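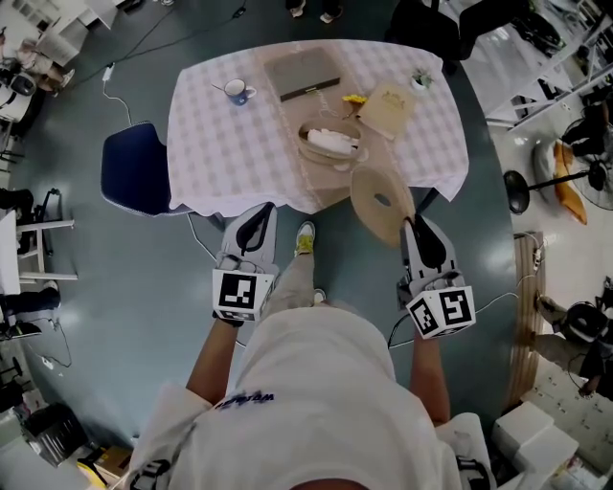

Budget thread, hand-held gripper stations at Brimbridge. Request closes in May, so posting the numbers while they can still change.

1/ Current plan is 7 stations. One station = a pair of grippers, a harness, marker cubes for both hands and a dressed table. Vastura quoted 989 per pair. Noguchi came in lower but bills calibration separately.

2/ Line everyone forgets: fingers and pads. Budgeting 223 per station for wear parts. Last year we had zero and paid rush shipping twice.

3/ Shelving. We priced it as furniture. It should sit under equipment – charging and storage take more floor than the tables do.
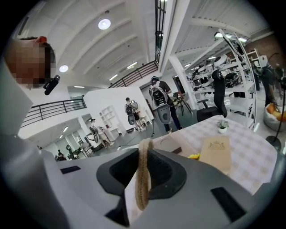
Table and shelving at Sandutgate, with the backpack rigs out on the floor.

4/ Table props are cheap. Mugs, trays, runners, small plants: 200 total, one order, buy duplicates.

5/ Open item is spares. I want one full pair on the shelf for the whole site. Purchasing wants it moved to next cycle. Will post the revised sheet once Vastura confirms lead time.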